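The controller lost the left arm again at twenty past four in the afternoon. Sheldon Friesen heard the fan on the power supply change pitch, and then the line on the screen said what it had said all week. Fault 3247, left wrist.

He took his hands off the keyboard and waited. Sometimes it cleared itself. This time it didn't.

Hélène Gauthier was at the other bench, cutting a chair leg to length. She had rented the front half of the shop on McIntyre Street since before he came, and she knew the fault numbers by now without wanting to.

"Same one?" she asked.

"Same one."

"Your brother called the shop phone. He wants to know if you're coming in March."

Sheldon said he'd call him back. He pulled the stool over to the pen and looked down at the two arms. They called it the pen because it had walls on three sides. The software was Tuvon, version something, and it had been free. The motors had cost him the truck.

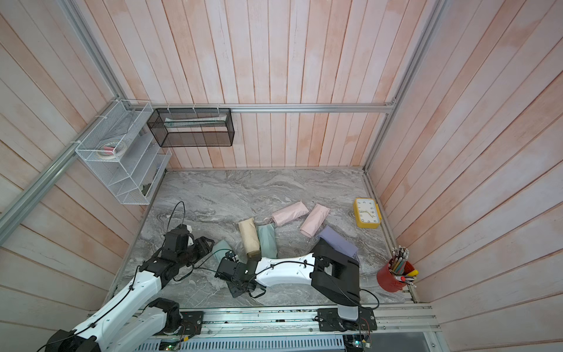
Both arms in the pen, left gripper over the mint-green umbrella.

The umbrellas had been his mother's stock. She sold them from a folding table outside the ferry terminal at Tradstead for eleven summers, and when she died there were 120 left in the garage, still in their sleeves. His brother wanted to give them away. Sheldon drove them home and told himself they were a good size for a gripper.

He typed the reset. The fan settled. He gave the left arm the order to close, and the number came up again, and he swore at it quietly.

Hélène put down her saw and came over. She leaned on the rail post and studied the loop of cable above the left wrist.

"Does it only happen when it reaches?" she said.

"Mostly."

"Then it's the cable. It's pulling on something."

"I checked the plug."

"Check it with the arm out, where it is now. You always bring it home first."

He thought about that. It was true. Every time the fault came up he sent the arm back to rest, where the cable had slack, and then he tested it and found nothing wrong. He had ordered a new motor from Flekine on the strength of that. It had cost over 200 dollars and it was still in its box.

He cut the power and held the wrist with one hand so it wouldn't drop. With the other he felt along the cable to the plug. It moved under his thumb, a very small amount, and stopped.

"Well?" Hélène said.

"It's loose."

She went back to her chair leg. He pushed the plug home and moved the clip down the arm to give the cable more to work with. Then he turned everything on and sat with his finger over the key.

He called his brother first. It rang for a long time.

"I'll come in March," Sheldon said when he picked up. "I'll bring some of Mom's umbrellas."

"I thought you needed them."

"I don't need all of them," he said, and pressed the key.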